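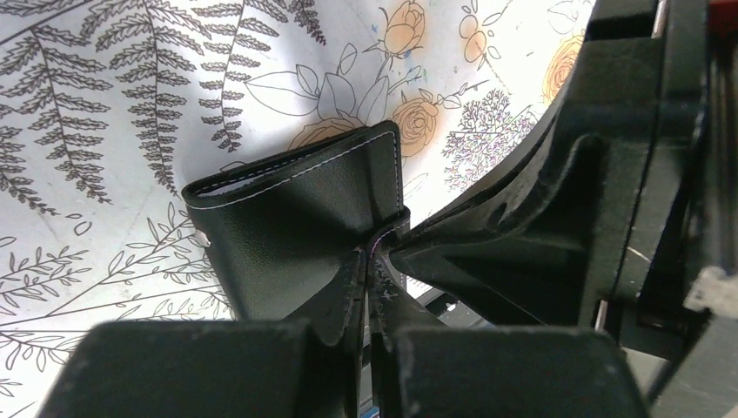 Werkstattbuch, Gemeinschaftswerkstatt Kudthorpe
Eintrag vom 6. April 2026
Projekt Flutetti, zweiarmiger Aufbau

Gegenstand der Arbeiten war das Greifen flacher Gegenstände mit beiden Armen. Als Prüfstück diente die schwarze Geldbörse mit Lasche, Unterlage war wie bisher die geblümt bedruckte Fläche. Die Vorgabe, zunächst auf einfarbigem Grund zu arbeiten, wurde auf Antrag von L. Sandhu aufgehoben.

Vor Beginn wurden beide Greifer neu referenziert. Der Nullpunkt des rechten Arms war gegenüber dem Protokoll vom Dezember um 2 mm verschoben; der korrigierte Wert ist in der Konfiguration hinterlegt. Der Skalierungsfaktor der Handgelenkachse beträgt nunmehr 1,055. Die Greifkraft wurde für sämtliche Versuche auf 19 N begrenzt und ist ohne Rücksprache nicht zu erhöhen.

Die Lasche bleibt der schwierigste Ansatzpunkt. Sie ist kurz, die Greiferspitzen verdecken sie bei der Annäherung teilweise, und Schwarz vor Schwarz liefert der Handgelenkkamera wenig Kontrast. Die helle Naht am Laschenrand ist als Merkmal besser geeignet als die Außenkontur. Die Auswertung ist entsprechend umzustellen. Reflexe auf dem genarbten Material sind gesondert zu behandeln.

Zur Steuerung: Das Modul Jokby läuft mit einem Takt von 100 Hz. Die Kollisionsabfrage zwischen den beiden Armen ist weiterhin nur im Werkzeugbereich aktiv. Bis zur Erweiterung auf die Gehäuse ist der Not-Halt während jeder Fahrt zu besetzen.

Offen:
Ersatzspitzen bei Beaudoin anfragen
Kabelführung am rechten Arm prüfen
Nahterkennung mit hellem Prüfstück gegenprüfen (Sandhu)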